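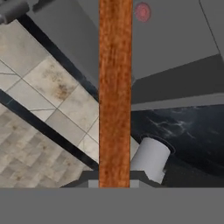
Holding a unit at Goodwin Court takes a $300 fee, and it comes off your first month if you sign. Pulled out? You get it back minus $80 for the application check. Finishes are picked at signing, two choices only, pale or warm. Warm means reddish-brown with darker streaks, same sort of look as the wood rod up top. Grain varies, so don't expect an exact match. No swaps after signing, sorry.

Home | Listings | Goodwin Court | FAQ | Contact

Last updated May 22, 2018

How long is the lease?
Twelve months standard. Six months on a few units in the Otberg building, ask first, they go quick.

Is parking included?
One space per unit. Second space $100 a month if theres one free. Street parking on the Pletska side is permit only.

Pets?
Cats yes. Dogs case by case, send breed and weight with the application. Pet deposit is separate from the main one.

What do I need to apply?
Photo ID, two recent pay stubs, last landlord's number. Self employed: last tax return instead of stubs. Incomplete applications go to the bottom of the pile.

Can I see the unit before I pay the hold fee?
Yes. Book with Fathima Khan at the front office. Evenings OK, weekends fill up.

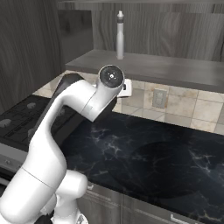 Rónán Madigan wrote in to say the old version of this page had the hold lasting a full month, and he'd planned his move around it. The right number is 16 days from payment. Page fixed. Anybody who paid in Febuary under the old wording keeps the month.

Who pays utilities?
Water and trash are on us. Electric and internet are yours. Set up electric before move in day or you'll be in the dark.

Can I sublet?
Not without written OK. Email Brijesh Bhatt, allow a week.

Shares 16 | Comments 1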